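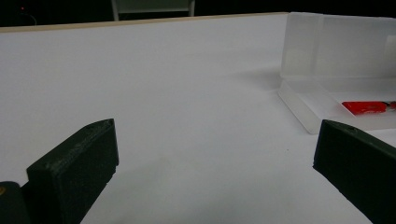

Jendetti issues revised service routine for the Plalano hand-held gripper station

For release in August

Jendetti has published a revised set-up and maintenance routine for Plalano, its bench station for recording two-handed work with hand-held grippers. The routine covers the printed fingers, the camera on each gripper, the cable runs and the table itself. It applies to every Plalano station now in use and replaces the notes supplied with the first version of the tool. Stations do not need to go back to the workshop for the change.

The revised routine has seven stages, and an operator with a hex key, a soft brush and a printed check card can carry it out at the bench. The full text is supplied with issue 2 of the Plalano service manual.

Background to the change

Plalano is used to record a person handling ordinary objects with a gripper in each hand. The recordings are later used to prepare tasks for fixed arms fitted with the same fingers. Any difference between the hand-held tool and the tool on the arm is carried through into the prepared task, so the state of the fingers and the angle of the camera matter more than they would on a simple pick-up tool.

Before the revision, Jendetti went through its own records for the stations it looks after directly. These held 2,846 recording sessions. The most common reason for setting a session aside was a camera that had moved slightly in its seat. Finger wear came next, followed by cable drag. Electrical faults were rare, and most of those were traced to a connector that had not been pushed fully home.

The earlier notes asked for a full strip-down at fixed intervals. In practice this caused some of the faults it was meant to prevent. Each strip-down disturbed the camera seat, and a number of stations went back into service with the camera tighter on one side than on the other. The new routine leaves the camera alone unless a check shows that it has moved.

Setting the table

The station is set on a flat white top with nothing on it except the objects for the task. The white surface gives the gripper cameras a plain ground for both fingers, and it makes dirt easy to find. Operators are asked to wipe the top before the first session and again after any change of finger. Fine particles from a new printed part tend to collect near the middle of the table, where the tools spend most of their time.

The grippers are held above the near side of the table, fingers fully open, at the start position marked on the check card. In this position the camera on each tool should see both fingertips and a clear stretch of table between them. The far edge of the table should also be in view. If it is missing, the tool is being held too steeply or the camera has tipped forward, and the operator should correct the hold before touching any screw.

Clear and frosted containers need some care with the lighting. Overhead light is preferred. A lamp placed to the side throws a hard shadow from the container wall, and on some settings the shadow edge is stronger than the edge of the container. The manual now asks for the room light to be set first and the camera exposure second. The earlier order was the reverse.

Fingers

The fingers are printed parts supplied by Tokon. They are fixed through the gripper body and can be changed without removing the mounting plate. Each finger is inspected for three conditions: rounding at the tip, lifting of the printed layers on the inner face, and play at the fixing. Light scuffing on the upper surface has no effect on grip and is not a reason to change the part.

Under the new routine, fingers are inspected after every 152 grasps logged by the station software. The figure comes from bench trials at the Zariņš workshop, where pairs of fingers were run on pens, small boxes and thin plastic lids until the tips no longer met squarely. Wear was uneven in nearly every pair. A right-handed operator tends to close harder on the right-hand tool, and the right-hand pair reached the limit first in most of the trials.

Fingers are always changed as a pair. Fitting a single new finger against a worn one moves the point where the tips meet, and the camera will then show the object off centre even though nothing else has changed. The old pair should be bagged and labelled with the tool it came from. Jendetti will accept worn pairs back for measurement but does not require them.

Screws are to be tightened by hand until the finger stops moving, then by a further quarter turn. Powered drivers must not be used on printed parts.

Mounting plates and cables

Each gripper carries a triangular mounting plate with small holes for accessories. The plate should be checked for cracks running from the holes towards the edges, and for any rocking when it is pressed at its corners. A rocking plate is removed and the seat brushed clean before it is refitted. Thread-locking fluid is not recommended, as some types attack the plastic.

Cables are led down from the tools and away from the table on their own sides, left tool to the left and right tool to the right. They should hang in a loose curve, long enough to let the operator reach the far edge without a pull on the wrist. A cable that crosses the working area will sooner or later move an object, and sessions in which this happens have to be discarded. Where a cable runs on along the floor it should lie flat and clear of the operator's feet.

The connectors are checked last. With the tool held still, the operator moves the cable gently by hand near the plug while watching the signal on the station display. A break in the signal means that the cable must be changed. Taping it is not an accepted repair.

Proving the station with a test task

When the fingers, plates and cables have been checked, the station is proved on a short task before it is used for recording. The standard proving object is a clear plastic pencil case with a hinged lid, together with a red pen. The task uses both tools and brings the tips close to a thin wall, a hinge and a long narrow object, which between them show up most of the faults the routine is meant to catch.

The case is placed near the centre of the table. The operator brings one tool to each end, opens the fingers fully, and pauses. This pause is recorded as the reference position. The operator then handles the lid and the pen in the order given on the check card and returns both tools to the start. 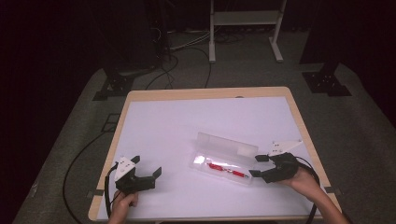
Plalano proving task: a gripper at either end of the open pencil case, with the pen inside.

Both tools should reach the case without the operator having to lean or twist. If one arm is stretched and the other is bent, the case is off centre or the table is at the wrong height. Height is adjusted at the legs with the tools put down and the cables slack.

The pass limits are unchanged. The tips must meet squarely on the pen, the lid must move without being pushed sideways, and neither camera may lose sight of its own fingertips at any point. A station that fails on the first run may be tried again once. After a second failure the operator goes back to the finger check and repeats the stages from there.

The proving task takes about 7 minutes for an operator who has done it before. New operators are advised to practise it with recording switched off.

Checking the camera view

The last check compares the view from each gripper camera with the stored reference view. The operator holds the tool at the start position with the fingers open and nothing between them, and compares four items: the height of both tips, the position of the fixing holes, the slope of the far table edge and the width of the gap. Small differences in the slope of the table edge come from the hand and can be ignored. A difference in the position of the fixing holes comes from the camera or the fingers, and it must be put right.

If the holes have shifted by the same amount and in the same direction on both fingers, the camera seat is the cause. If only one has shifted, the fault is in the finger. This simple rule replaces a page of measurements in the earlier notes, and it has proved reliable enough for the measurements to be dropped.

A dark speck that keeps its place in the view while the tool is moved is dirt on the lens cover. One that moves with the table is on the table. Lens covers are cleaned with a dry brush only.
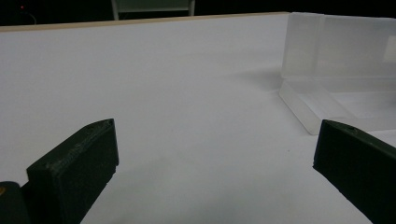
Ivars Navickas said the camera comparison was the stage he would keep if he could keep only one. He had spent too many mornings, he said, re-seating cameras that had been correct before the strip-down, and the two-hole rule would have saved most of that work. He added that he would still like to see a better locking method for the connectors, and that the present plug was "good enough on a desk and not quite good enough on a moving hand".

Ojārs Pētersons asked for the worn-finger measurements from Zariņš to be made available to operators, so that stations working mainly with soft objects could set a longer interval. Jendetti has agreed to supply the measurements on request. The standard interval stays in force for all stations until a separate figure has been agreed in writing.

Availability

Issue 2 of the service manual and the new check card are supplied to all registered Plalano stations at no charge. Replacement fingers are ordered in pairs through Tokon, quoting the tool side and the revision mark moulded into the station label. Cables and mounting plates remain available from Jendetti.

Stations may continue to use the earlier notes until their next finger change, after which the revised routine applies. Questions about the routine should be sent to the Plalano service desk, with a copy of the latest camera comparison for each tool.

Ends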